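Ellcombe, March 14, 2021 — The Haketura group at Watville has published a method for teaching two-armed robots to handle cables and corded items. The policy was trained on 522 demonstrations, with views from the wrists as well as from above.

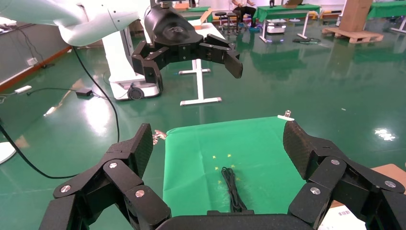
Earlier methods modelled the whole cord. Haketura tracks only the stretch nearest the fingers and plans again every 40 milliseconds — a much smaller problem to solve. Training took 32 hours on one workstation.
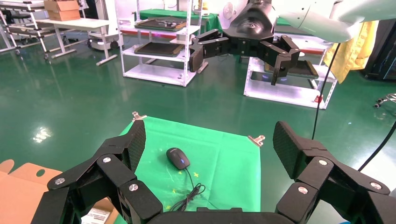
Does the method need a model of each cable?
It works from camera views and joint positions alone, so no cable model is supplied.

"Slack is still the main source of error," said Hiba Khoury, lead author. Further tests with Vukadinović are planned for November. 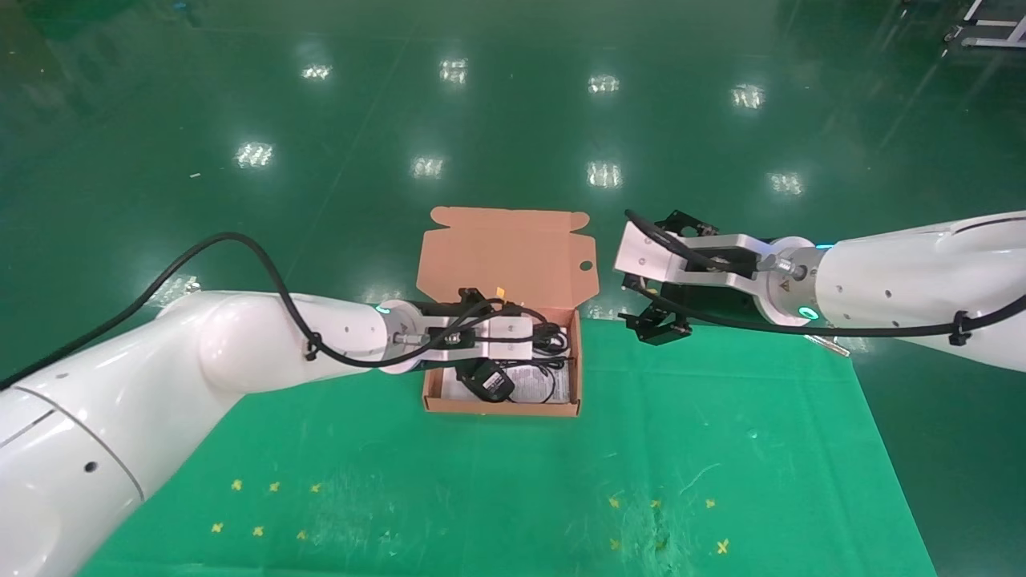

Left gripper lowered into an open cardboard box holding a power adapter and black cables.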